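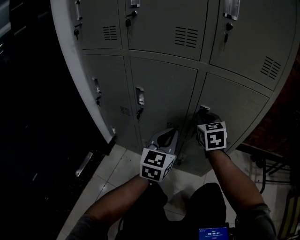 *Gray metal lockers with keys in the locks.*

# The Kincaid Incident Kit, after nearly a year behind a counter

I run a late-night sandwich and soup place in Estanstead, two doors up from the bus station, and most of the people who have worked for me over the years came here from somewhere else. I mention it first because it's why I bought the Kincaid kit, and because if you run a quiet stationery shop that closes at five you may well read all this and wonder what I'm going on about.

Last winter one of my evening crew was shoved over a table by two men who had come in drunk and decided his accent was the funniest thing they'd heard all week. He was bruised and shaken and he came back to work sooner than I wanted him to. The part that has stayed with me, apart from the obvious, is how badly we handled the hour afterward. I wrote the description of the men on a paper bag. Somebody mopped up. The officer who came asked perfectly sensible questions and the three of us who'd been there gave three different answers about which one had the cap on. Then my crew member, whose English is good but goes to pieces when he's upset (as mine would, and it's the only language I've got), had to tell it all again at the station through a phone interpreter who kept dropping off the line.

So when Paloma Escobedo from the newcomers' center told me about a kit made for exactly this sort of thing, I was on the website before she'd finished her coffee.

## What you get

The full business kit is $312, and there's no getting around it, that's a lot of money for something that arrives in a box the size of a bread machine. Inside mine were:

- a pad of tear-off incident sheets, in duplicate
- a set of laminated phrase cards in 14 languages
- two personal alarms on wrist straps
- a wall poster with space for your own phone numbers
- a ring binder with the staff guide, and a code for the online version

The incident sheets are the heart of it and they are very, very good. I don't say that lightly about a form! They ask things in the order your mind can manage them after a fright: are you safe, is anyone hurt, what did you see, what did you hear. There's a box for the exact words that were said, with a little note telling you to write them down even if they're ugly. I would have tidied them up. I know I would have, I was raised that way. But the exact words matter if the thing is going to be looked at as a bias crime, and our desk sergeant told me later that people soften them all the time.

Each witness fills in a separate sheet, before comparing notes if they can stand to. We've had to use them twice since, both times for shouting and threats with no hands laid on anyone, thank goodness. On the second occasion the officer read through all the sheets standing at the counter and asked if she could take a blank one back with her.

## The phrase cards

This is where I'm of two minds. The cards have simple sentences on them, things like "I want an interpreter" and "I need a doctor" and "I do not want to sign this yet," with English on one side and the other language on the back. My crew like them, and two of them keep the card in their wallets.

The quality wobbles, though. Harriet Mahmoud, who has been on my night shift longer than anyone, read the Arabic card aloud to me and said it was correct but sounded like a letter from a bank. Fine, you can live with that. The Romanian card was another story. Our Thursday baker, who grew up there, found one sentence that would leave a police officer thinking you were the one who'd done the hitting. I wrote to Kincaid and they sent a corrected card within the week, along with a nice note, but I do wonder how many of the old ones are sitting under cash registers. If you have a kit already, please get somebody who speaks the language to look over every card before you need it.

There was no Tigrinya, and I could have used it. They tell me it's coming in September.

## The alarms

Loud. Terribly loud. Wen-hsiung Chien set one off in the stockroom on the first day, just to see, and a man waiting for the bus came in to ask if we were all right, which I suppose counts as a recommendation. They run on coin batteries and the pin takes a firm tug.

I'm less fond of the straps. They're a stiff woven sort of stuff that scratches, and anybody working with food has to take them off to wash properly, and once they're off they stay off. We've ended up clipping ours under the counter, one at each end. It works well enough. For the price I'd have liked clips in the box, but I bought a pair at the hardware store and that was the end of it.

## The binder and the online part

The binder is well written, in plain words, and short enough that my crew read it. There's a chapter on looking after the person who was hurt in the days afterward that I've gone back to more than once: whether to offer them a different shift, how to ask without making them feel they're being moved out of sight, what to say to the regulars who will absolutely want to talk about it over the chili. I got some of that wrong last winter. I kept telling him to stay home and rest, and what he heard was that I didn't want him at the front.

The online version I could do without. You log in, you're asked to change your password, you change it, and then it forgets you. The chapters are the same as on paper. There's a place to upload your sheets, and I haven't, and I won't until someone can explain to me in small words who gets to see them. Some of my people have immigration cases open and they're careful about where their names go – quite right too. I asked Kincaid about this by email and got a long answer with a great many commas in it that didn't settle my mind. The paper works perfectly well by itself, so we use the paper.

## How it compares

Before I settled on this one I borrowed the Dudcombe pack from Wendell Holloway at the laundromat. It's a good deal cheaper and if all you want is a form and a poster it will do you. The form is one long page though, and it starts by asking for the time, date, address and business license number, and by the time you've got through those you've forgotten what color the jacket was. No phrase cards at all. Wendell is happy with it, I should say, but he works alone and speaks the same language as most of his customers.

Irnico makes an app that does something similar with voice recording. I tried the free month. It asked for my location so often that I took it off my phone.

## Would I buy it again?

I would, yes, and I've already ordered a second pad of sheets, which you can get separately. I'd give the kit four stars out of five, with the missing star split between that Romanian card and the business with the website. If they'd sell the sheets and the cards together and leave out the rest, I think a lot more small places could afford it, and I've told them so.

One practical thing if you do get it. Fill in the poster the same evening. Mine sat rolled up behind the soup kettle for two weeks with all its spaces blank, and it was Corinne Castellanos, my youngest, who finally took it down and wrote everything in with the good marker, including the interpreter line and the number for the newcomers' center. It's up by the back door now, next to the rota, at a height where Harriet can read it without her glasses.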